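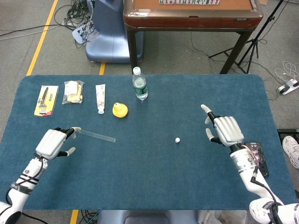 Recording demonstrations with transparent objects: one long session or many short ones?

Posted in: Data Collection and Teleoperation
Posted by: Clundano Laboratory Desk

Our group is preparing a set of teleoperated demonstrations for a two-armed platform with multi-fingered hands. The task list includes clear items, among them a plastic ruler and a test tube, handled on a blue table covering. Other household articles remain along the back of the table as distractors.

The present plan calls for 400 episodes per object. We request guidance on two matters. First, should the distractors remain fixed for the whole set, or be rearranged at intervals? Second, should an episode in which the fingers touch the object but do not lift it be discarded, or retained under a separate label? The written procedure we inherited does not address either matter.

Wullurville Automation Group

With respect to the first matter, we recommend rearrangement every 20 episodes. Change the order of the row, and exchange one or two articles for others of similar size. A model trained on a fixed row may come to use the bottle or the tube of toothpaste as a landmark for the target, and this fault will not appear in testing if the test table is laid out the same way.

Failed grasps should be retained. Label them at the time of recording, while the operator still recalls what was intended. We use 6 outcome labels, of which "contact without lift" is the most frequent for clear objects.

Please also note the position of the fingers relative to the object before closing. For a tube lying flat, we ask operators to bring the fingertips down on either side of the middle and to pause there briefly. The pause gives the annotators a clean point at which to divide the approach from the grasp.

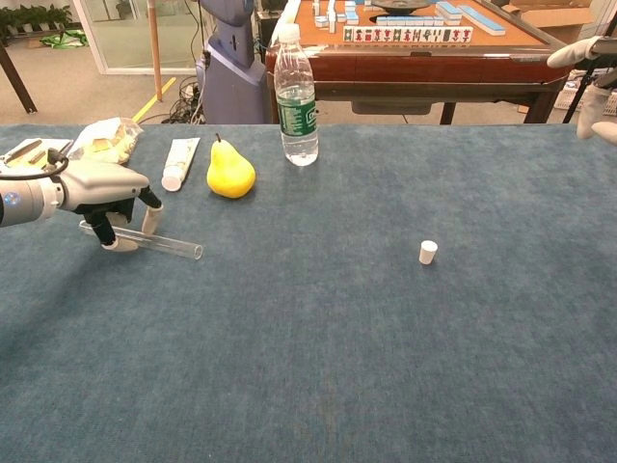

Right-hand stopper left clear of the tube; fingers placed across the middle of the tube.

Small parts such as the stopper should be given their own entry in the object list, even where the task concerns the tube alone.

Cusi

Keep them all, storage is cheap. We did ours in one afternoon and it was fine.

Erkard Technical Office

We concur with the Wullurville reply on labeling, with one reservation. Operators tire after roughly 8 consecutive attempts at a thin clear object, and their motions become hurried. Sessions should accordingly be short, with an opaque object assigned in between. The operator's session number should be stored with each episode so that later episodes can be compared with earlier ones.

Edited 22 September 2018 to correct the spelling of "teleoperated."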